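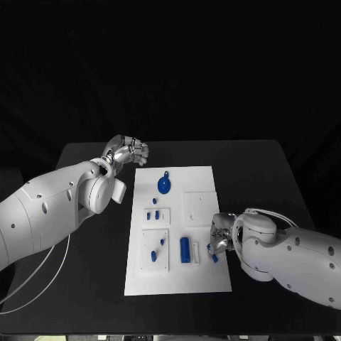 Laying out small parts before they go together is most of the work on our bench, and this page collects pictures from one season of it at Walluscombe. Kobe Mertens put the page together and I wrote the captions. We use a plain sheet of white paper as the layout area, set near the middle of a dark tabletop, with the blue and white parts kept together on it. The blue ones are easy to find against the paper. The white ones take more looking, and we have tried other colors of sheet for them, as noted further down. Click any title to open the larger version.

Page updated 12 May 2022. Captions by Caradog Samuel.

Gallery: Parts and Layout

1. The gray sheet
Gray card in place of white paper. White parts are easier to see and blue ones are still fine. The card is thicker, so small pieces sometimes catch at the edge when they are slid off it.

2. The Varine tray
A shallow tray with 14 compartments. We sort by length first and by color second. The compartment at the back left is for anything we haven't identified yet, and it is usually the fullest.

3. Same tray, one week later
The labels have been moved to the front edge. On the back edge they were hidden by whoever was reaching in.

4. Brullport box, opened
The largest box we have sorted so far, with 474 pieces listed on the packing slip. It took two evenings. The bags inside were not numbered, so everything was tipped out and sorted from scratch.

5. Brullport box, first evening
Blue parts done. The rest is still in the lid.

6. Brullport box, second evening
All sorted, apart from a few duplicates that we put in an envelope and taped inside the lid.

7. Paper with pencil lines
A sheet ruled into rows, with a part waiting in each row in the order it will be used. This is slow to set up. Kobe likes it and I mostly skip it unless the instructions are poor.

8. Paper with folded edges
All four sides are folded up by the width of a finger. Round pieces stay on the sheet. We lost fewer parts to the floor after we started doing this for anything that rolls.

9. Swati set, spread out
An older set that was given to us without a box. The spare pieces were mixed in with it, and the only way to tell them apart was to build the whole thing and see what was left.

10. Swati set, finished
Left over at the end: 13 pieces. They now live in the Varine tray, in the back left compartment.

11. Cloth under the paper
A test from September. A soft cloth under the sheet keeps it from sliding, but pressing two parts together is harder on it. We went back to the bare table with a strip of tape on the underside of the paper.

12. Lamp on the left
With the lamp low and to one side, small slots and pegs throw a shadow and you can tell which way up a part is. Both of us are right-handed, so the lamp stays on the left.

13. Lamp overhead
The same parts as in number 12. The slots are much harder to make out.

14. Storage shelf
Flat boxes, up to 55 sets when the shelf is packed tight. Finished sets go at the bottom. Anything with a missing piece gets a strip of blue tape on the short side, facing out.

Notes on the pictures

Numbers 5 and 6 were posted in the wrong order on the old page. They are right now.

Several people asked what paper we use. It is ordinary printer paper, and we change it when it gets creased. For larger sets we tape two sheets together along the long side, with the tape underneath so that nothing sticks to it.

We were also asked whether the parts list should be checked before or after sorting. We check after. Checking a mixed pile means handling every piece twice, and the list is easier to follow when the same kinds are already together.

The next group of pictures will cover taking sets apart again and cleaning the pieces. Kobe has those on his computer and will add them when they have been cropped.

Back to top
Previous gallery: Boxes and Labels
Next gallery: Finished Sets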